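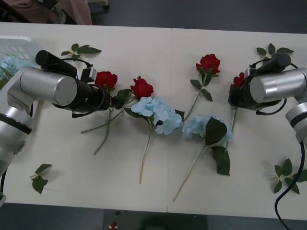 Brendeck Treto 2 Cinema Playback Server

The Treto 2 is a rack-mounted playback server for single-screen and small multi-screen cinemas. It stores and plays feature, trailer and advertising packages in 2D or 3D at up to 60 frames per second.

Stock code: 2821
Availability: ships from March

Storage and ingest

Content loads from the front drive bay or over the network. Ingest can run during a screening at reduced speed. Keys are matched to titles automatically, and expired keys are flagged in the schedule view.

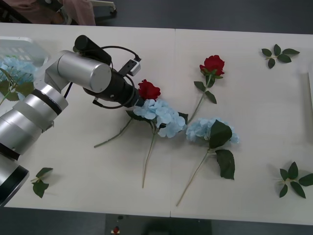 Playlists are built in the browser interface or imported from Gulleo scheduling software, version 962 or later. Lighting, curtain and masking cues can be attached to any point in a playlist. Intermission cues are held separately, so a feature can be replaced without rebuilding the program.

Audio and captions

Digital audio output is by network or balanced connector. Closed captions and audio description are sent to the centre's existing receivers. Receivers are not included.

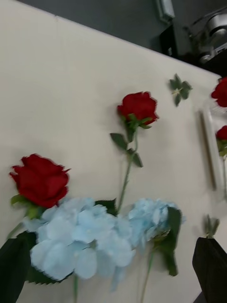 Installation must be carried out by a licensed projection technician. Rack rails, power cord and printed manual are supplied. For colour calibration and 3D sync enquiries, contact Tihomir Kolev in technical sales.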